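Setting up the small tabletop shelf
Reading time: 2 min
Wed 14 February, by Dirk Rieger

Section 3. Placing the shelf and the boxes

1. Wipe the table with a soft cloth. Let it dry fully, for 30 minutes if you used a wet cleaner.

2. Put the shelf with the base rail flat on the table. The black front edge with the label must look to you.

3. Check the screws on the front rail. Turn them by hand only.

Caution: Do not pull the shelf over the table. Lift it on both sides.

4. Put the boxes upright on the shelf board, side by side.
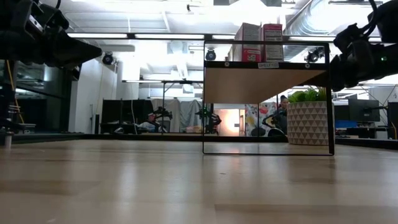
Bindu Joseph wrote to us that in her pantry the tall boxes fell each time the door was closed hard, and she now keeps the heavy ones on the bottom and only light cereal on top. We agree with this and have changed step 5.

5. Before you load the top board, sort the boxes on the table. Stand the full ones together and keep the light ones near to you.

Note: If a package does not want to stand, leave it lying on its side until the end. 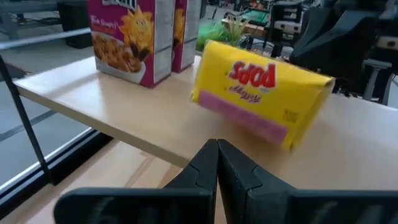 6. Load the light boxes last, with the front panel to you. Leave a finger of space between them, so you can take one without moving the other.

7. Push gently on the frame. If it moves, take all boxes down and begin again from step 2.

Repeat the screw check after 45 days.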